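Should I Stay or Should I Go? How Transfer Rumours Travel in Non-League Football

Student project report, March 2024

Why I chose this topic

I have followed Rokosness Town since I was small enough to be lifted over the turnstile, and every summer it is the same story. The season ends, the pitch gets reseeded, and by the first week of July half the town is convinced that our best striker is off to Wimesden Athletic. Sometimes he goes, and quite often he doesn't, and I have always wondered where these stories start and whether there is any sense in believing them. When we were told we could pick any subject for our project so long as we gathered our own evidence, I knew straight away what mine would be (my family were not surprised!).

What I did

I went back through two summers of posts on the Rokosness supporters' forum, along with the matchday programmes and the sports pages of the local paper, which the library very kindly let me look through for as long as I liked. Every time a player was linked with a move in or out of the club, I wrote it down on a card with the date, the place I had found it and the words used.

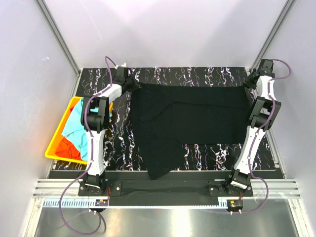
By the end I had 86 cards, which was rather more than I had bargained for, and they lived in a shoebox under my bed for most of the winter. I then sorted them by where the rumour first appeared and checked each one against the squad lists printed in the first programme of the new season. If the player had moved to the club named on the card, I marked it as correct. If he had gone somewhere else altogether, I marked it as wrong, although I did feel a bit mean about one or two that were very close.

What I found

Of the 86 rumours, 43 began on the forum, and only six of those came true. The local paper printed far fewer stories but did a good deal better, and I think this is mostly down to the reporters ringing the club before they write anything. The words mattered too. Posts saying a player "is going" were no more reliable than posts saying he "might be", and if anything the surest-sounding ones were the worst.

I also found that contract talks set people off more than anything else. As soon as the club said it was still talking to a player about a new deal, he would be linked with Wimesden within days, even when he ended up signing and staying put.
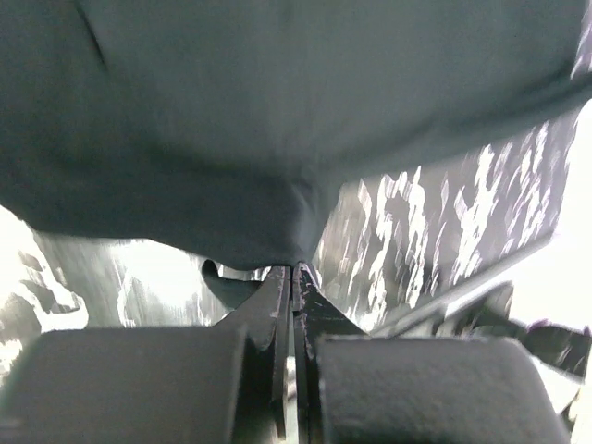
Dark grey-green cloth held between two gripper fingers.

What I would do differently

I only looked at one club, and a fairly small one, so I can't say much about football in general. I would have liked to compare our forum with the Wimesden one, but you have to be a member to read the older posts and my request is still waiting. I should also have decided at the start what to do about loan moves, because I changed my mind halfway through and had to go back over a whole pile of cards on a Sunday night.

Comments

Taşdemir: Lovely read, this. I'm fairly sure one of the 37 that never came true was mine, so sorry about that.

Naser: Did you count the goalkeeper who signed for Wimesden and came back on loan a fortnight later? We still argue about him in our house.

Wimesden_Away: You're welcome to our old posts if the request ever goes through, but I warn you, we're no better at it than your lot.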